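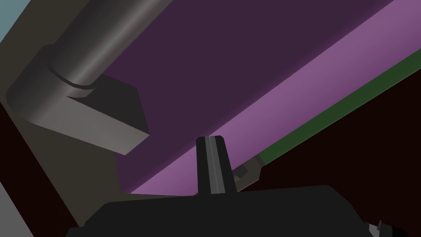
Iraís Espinoza
Cross-Connection Control Specialist, Barkach Water District

Backflow Assemblies: Frequently Asked Questions

These answers apply to customers of the Barkach Water District who have a testable backflow prevention assembly on a domestic, irrigation or fire line. The district currently tracks 397 assemblies. Customers in the Ostis service area are billed through us but tested under the Ostis rules, and should call that office before scheduling work.

What is backflow?

Backflow is the movement of water, or water mixed with something else, from a customer's plumbing back into the public main. It has two causes. Backsiphonage occurs when pressure in the main drops below atmospheric pressure, for example during a main break or heavy hydrant use. Backpressure occurs when pressure on the customer side rises above supply pressure, which can happen with booster pumps, boilers and elevated tanks.

A cross-connection is the point where drinking water piping meets a possible source of contamination. A garden hose left submerged in a pool is one. A chemical feed line on an irrigation system is another.

Which types of assembly does the district accept?

Reduced pressure principle assembly (RP). Two independent check valves with a relief valve between them. Required for high hazard connections, and effective against both backsiphonage and backpressure.

Double check valve assembly (DC). Two independent check valves, no relief valve. Accepted for low hazard connections only. Most fire sprinkler lines with no chemical additives fall in this group.

Pressure vacuum breaker (PVB). One check valve and one air inlet valve. Accepted for irrigation where there is no possibility of backpressure. It will not protect against backpressure under any installation.

Spill-resistant vacuum breaker (SVB). Same limits as the PVB. Usually chosen indoors, where the discharge from a standard PVB at startup would be a nuisance.

Atmospheric vacuum breakers and hose bibb vacuum breakers are not testable assemblies. They do not satisfy a district requirement for one.

How do I find out which type I have?

Look at the nameplate on the body. It gives the manufacturer, model, size and serial number. The serial number on the plate must match the one on your annual notice. If it does not, the assembly was probably replaced without a report being filed, and we need the installer's paperwork before we can update the record.

If the nameplate is missing or painted over, a certified tester can usually identify the model from the body casting and test cock arrangement. Please do not scrape the plate with a metal tool. The stamping on older plates is shallow.

How often does an assembly have to be tested?

Once a year, and also after installation, repair, relocation or replacement. Notices go out by mail and the due date is printed in the upper right corner. Irrigation assemblies are due in July. All others follow the anniversary of the last passing test.

An assembly that is shut off for the season still has to be tested in the year it is used. If the line is going to stay off for the whole year, ask for an inactive status form. We will inspect the connection and may require that it be physically separated from the supply. A closed valve is not physical separation.

Who can perform the test?

A tester who holds a current certification and whose gauge has a current calibration certificate on file with us. The list of registered testers is available at the front counter and is mailed with each notice. The district does not recommend one tester over another and does not set their prices.

District staff do not perform annual tests on customer assemblies. The only exception is a compliance check following a water quality complaint, and there is no charge for that.

Can I test my own assembly?

Yes, if you are certified and registered. Several building engineers in the district do this. The same reporting rules apply, and the gauge has to be calibrated every year even if it is used on a single assembly.

What counts as a passing result?

For an RP, the relief valve must open at a differential of 2 psi or more. The second check must hold at least 1 psi in the direction of flow and must be tight against backpressure. The first check has to hold at a reading higher than the relief valve opening point; we look for a margin of 3 psi on new and rebuilt assemblies, and a smaller margin is noted on the report.

For a DC, each check must hold at least 1 psi.

For a PVB, the air inlet must open at 1 psi or more and must open fully. The check must hold at least 1 psi.

Shutoff valves have to close well enough for a valid test. A leaking downstream shutoff is the most common reason a test gets marked incomplete. An incomplete test is not a pass and does not stop the clock on the due date.

My assembly failed. What now?

Have it repaired and retested. Many failures come down to debris on a check seat, and cleaning is enough. Worn rubber parts are next. Use parts specified for the exact model; kits that look interchangeable often differ in spring rate. If the parts are no longer made, the assembly has to be replaced.

The tester should send us the failing report as well as the passing one. Both go in the file. For a high hazard connection, a failed assembly must be repaired without delay, and we may interrupt service if the failure leaves the main unprotected.

Water is dripping from the relief valve on my RP. Is that a failure?

Not always. An occasional spit is normal where supply pressure fluctuates. A steady drip or continuous flow points to a fouled first check, a damaged relief valve seat or diaphragm, or a blocked sensing line. Backpressure combined with a leaking second check will also do it.

Do not plug, cap or reduce the relief port. A plugged port turns the RP into something we cannot accept at any hazard level. If the discharge is a problem, install an air gap drain fitting under the port and size the floor drain for full relief flow, not for a drip.

Where can an assembly be installed?

An RP must be above grade, with at least 12 inches of clearance under the relief port, and never in a pit or vault that can flood. A DC may be installed in a vault if the vault drains and the test cocks are plugged. A PVB must sit at least 12 inches above the highest downstream outlet, including the highest sprinkler head on a slope. People measure from the ground next to the assembly and get this wrong on hillside lots.

Leave enough room to get a gauge and two hands on the test cocks. Assemblies behind water heaters or above a hung ceiling with no platform will be written up at the next inspection. Piping must be supported so that the assembly does not carry the load of the line.

Do I need a permit to replace one?

Yes. A like-for-like replacement in the same location is handled as a minor permit, normally issued the same day. A change in type, size or location needs a sketch showing the meter, the assembly and the first branch downstream. Submit the sketch with the application. Crescencio Cisneros reviews these on Thursday, and plans received after noon that day are held for the following week.

How do I protect an assembly from freezing?

For outdoor irrigation assemblies, shut off the supply, open the test cocks and drain the body, then leave both shutoffs and all test cocks at a half-open position — 45 degrees on a ball valve. A fully closed ball valve traps water in the ball and can split.

For assemblies that stay in service, use an insulated enclosure with drain openings. Wrapping an RP in blankets or tape is not acceptable if it covers the relief port. Heat tape must be rated for the pipe material and plugged into a protected outlet.

Will a backflow assembly lower my water pressure?

Yes. An RP typically takes more pressure than a DC of the same size, and the loss depends on the model and flow rate. Use the manufacturer's flow curve. On an existing system with marginal pressure at the top floor, have a designer look at it before switching from a DC to an RP.

A second effect is thermal expansion. Once the assembly is in place, heated water can no longer expand back into the main. If the water heater relief valve starts dripping after an installation, an expansion tank is probably missing, undersized or out of air.

How are reports submitted?

Testers submit through the Flolton portal or on the paper form. Paper forms have to carry the tester's signature and the gauge serial number. We do not accept photographs of forms. Allow six business days for a report to post to the account. If a second notice reaches you in that window, call and we will check the queue.

What happens if I miss the due date?

A second notice is mailed, then a final notice, then a shutoff tag. Restoring service requires a passing test report and payment of the reconnection fee in the current rate schedule. Fire lines are not shut off; those accounts are referred to the fire marshal's office.

Who do I contact?

Test reports and portal accounts: Guadalupe Ochoa, records desk.
Permits and plan review: Crescencio Cisneros, engineering.
Hazard surveys, disputes over the required type, anything in this FAQ: Iraís Espinoza.

Bring the notice or have the assembly serial number ready when you call.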